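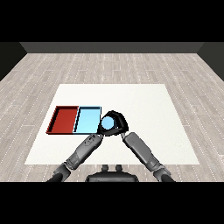
Chapter 4
Floors and What They Carry

Before you read on, take off your shoes, if you happen to be somewhere you can do that, and walk slowly from one side of the room to the other. Most of us cross a floor all day long without giving it a thought, and yet of all the surfaces in a building it is the one we touch the most, the one that takes the most wear, and (as anyone who has ever lived below a family with small children will tell you) the one our neighbors know best!

In the last chapter we spent a good deal of time on walls, and we found that a wall mostly has to stand up straight and pass its load down to whatever is under it. A floor has a harder life. It has to reach across an open space, hold up people and pianos and bookcases, and do all of it without sagging or bouncing so much that the cups rattle in the cupboard. We will be looking at how builders have managed this, beginning with plain boards laid over beams and working our way up to the layered floors found in newer apartment blocks.

4.1 The parts of a floor

It helps to think of a floor as a kind of sandwich. At the bottom are the joists, the long members that run from one support to the next. Over them goes the subfloor, a rough, flat layer that ties the joists together and gives you something to stand on while the rest of the house is going up. On top comes the finish floor, the part you see and sweep – planks, tile, carpet, or whatever the owner could afford that year.

People often mix up the last two, and I have done it myself when talking too fast. A squeak, for example, is usually blamed on the planks, when very often the trouble is a subfloor that has worked a little loose from its joist. Laying new planks over it will give you a handsome floor that squeaks just as it did before.

4.2 Which way do the planks run?

You will hear that planks should always run the long way of the room. It is a fair rule for looks, and boards laid across a narrow hall can make it feel rather like a ladder. Strength is another matter. Where boards are nailed straight to the joists with no subfloor between, they must cross those joists, whatever the shape of the room happens to be.

The old grain store at Losby is a lovely case of this, and we will come back to it more than once. Its upper floor covers 550 square feet, all of it in single boards over heavy beams, and when the building was made over into a reading room the planners had to decide whether those boards could carry 100 pounds on every square foot. The full working is in Section 4.5. For now, just multiply the two figures together and see how large a load even a modest floor may be asked to bear.

Words to know in this chapter

Joist
Subfloor
Finish floor
Span
Live load
Dead load
Deflection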